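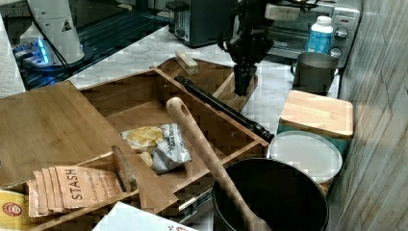 Ticket 2536
Queue: Home Chores / Kitchen
Product: Trimgate counter arm, Prultow task software
Opened by: Noreen Kinsella
Assigned to: Garnet Petrenko
Priority: Normal
Status: Open, workaround in place

Summary
Arm stalls during "put away counter items." Drawer task reports complete when the drawer is still partly open.

Noreen Kinsella, 9:10 am
I run the counter routine every evening after dinner. It used to finish. After the June update it stops over the wooden organizer and the app says "target unclear, please assist." I clear the message and it stops again in the same spot. By then I could have put everything away myself. My main question is whether this job is something the arm can do yet or whether I should take it off the schedule.

Garnet Petrenko, 10:25 am
Thanks, Noreen. I went through the log. The stall comes when the planner can't separate one item from the next. A spoon lying across an open box, with a bag of chips under the same lid, gets read as one object. Please try this:
1. Close the lid of the organizer before you start the routine.
2. Put long utensils in a holder or a drawer.
3. Set Grip Confidence to 58. The update moved it back to the default.
4. Run the routine once with the speed limit at 20 percent and send me the log.

Noreen Kinsella, Sunday, 4:40 pm
Did all four. It got past the organizer and put the tea away. Then it stopped at the salt. It moved in, backed off and moved in again until the 500 second limit ran out.

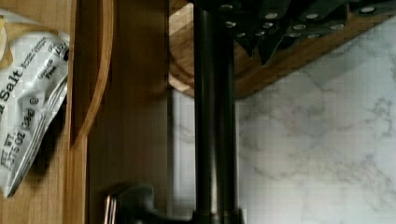 Garnet Petrenko, 5:15 pm
Foil bags are a known problem. The surface is shiny and the shape changes every time somebody folds the top down, so the depth reading jumps and the planner throws out its own grasp. Boxes and rigid cans do much better. If you can move the salt to a hard container, do that. If not, open Items, then Exclude, and add it there. The arm will leave it where it is and go on to the next thing.

I'm passing the drawer part to Aisling.

Aisling Cullinane, 5:50 pm
I looked at the drawer task on our test unit and got the same result. The arm takes hold of the front of the drawer well enough. The software then marks the step done on force alone. If a packet catches on the way in, the force goes up and it calls the drawer closed. We need a position check after the push.

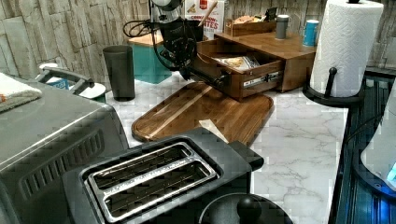 Attachment 3: gripper at the drawer front, drawer partly open.

Aisling Cullinane, 6:05 pm
Filed with the Buckley team as a software defect. No date for a fix. Until then, turn on "Ask me to confirm" for drawer steps.

Noreen Kinsella, 7:30 pm
Salt is excluded and confirm is on. The routine finished. I had to push the drawer in by hand.

Garnet Petrenko, 7:45 pm
To your first question: rigid items with space between them, yes, leave that on the schedule. Soft bags, no. Drawers only if you are in the room to check. Keeping this open until the defect is closed.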